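Rutley's spring swap and sort week is back, and it has grown

RUTLEY, January 2025. If the back of your closet has started to scare you, this is your month! The Rutley Sort and Swap is returning to the old Marchetti furniture store on Odura Street, and it's bigger than ever, with more tables, longer hours and a whole room set aside for paper.

Last year the event took in 1,820 bags of clothes, bedding, kitchen things and toys over six days. Most of it went home with somebody else by the end of the week. What was left went to three thrift stores in the county and to the textile bins behind the library.

"I still get stopped in the grocery store by people telling me what they found," said Gwendolyn Mahmoud, who started the swap in her own garage with two folding tables and a borrowed coat rack. "One woman got a full set of mixing bowls and cried a little. They were really nice bowls."

The idea is simple enough. You bring what you don't need, clean and in working order, and hand it over at the front door. You get one ticket for each bag, and each ticket lets you fill a bag to take home (or give the ticket away, which plenty of people do). No money changes hands for anything on the tables.

New this year are the sorting classes, and we are very excited about these. Agata Monti, a home organizer from Ruma, will teach one every morning and another after supper for folks who work during the day. Each class takes a single part of the house and sticks with it for the full hour: linen closets, the junk drawer, kids' rooms, the pantry, winter gear, and the one most people have asked for, the garage.

Monti likes to start small. Her advice is to pick one drawer, take every last thing out of it, wipe it down and only put back what you've used in the past year. She has people put like with like on the bed before they decide anything, so all the socks are together and all the scarves are together, and you finally see that you own nine black ones. Then come the boxes. She is a big fan of shoeboxes and does not think anyone should buy a single storage bin until the sorting is done.

"People go shopping first and then they have bins full of stuff they didn't want in the first place," she said. "Sort, then measure, then shop, if you still need to. Half my clients don't."

Classes are free, but there are only 80 chairs in the upstairs room and the garage session is filling up fast. You can put your name down at the library desk or at the swap itself.

The paper room is the other big addition. Kathleen Corrigan, who spent most of her career in the county records office, will be on hand each afternoon to help people figure out what to keep and what to let go. Bring your old bills, manuals for appliances you no longer own, bank statements and that accordion file you've been moving from house to house! A shredding truck will be parked in the side lot on the first and last days of the event, and you're welcome to stand there and watch your papers go in. Corrigan asks that people take out binder clips and plastic sleeves ahead of time. Staples are fine.

She'll also have a printed sheet on which papers are worth a spot in a fireproof box. Birth certificates, deeds and car titles are on it. The instructions for a 20-year-old toaster are not.

Winter accessories and small household goods will have their own corner near the front windows this time, after the scramble at the mitten table last year. Please pair up gloves and socks before you come, and clip or tie them together if you can. Single gloves go in a separate basket, and yes, people do find their matches in there.

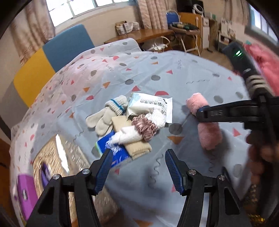 Knit gloves, wipes and other small items on a polka-dot bedsheet.

A few things can't be accepted: car seats, mattresses, pillows, anything with a recall notice, and open cans of paint. Paint can go to the county drop-off on Route 424, which is open all year. Books are welcome, though encyclopedias are not. Furniture has to be small enough for one person to carry through the door. Vusumuzi Modise is running the repair bench again and will look at lamps, zippers and wobbly chairs while you shop, first come, first served. He fixed 59 lamps last year and would love to beat that.

Helpers are still needed for the evening shifts, mostly folding and hanging. There's soup for everyone who works one, and Lucinda Doucet is making the corn bread, so those spots tend to go quickly. Sign up with her at the front table or leave a note at the library.

Doors open at nine every morning of swap week and close at eight. Parking is free behind the building, with a ramp at the side entrance. The exact dates will be posted in the store window and at the library once the heating inspection is finished. A smaller outdoor swap, for bikes, garden tools and camping gear, is planned for June.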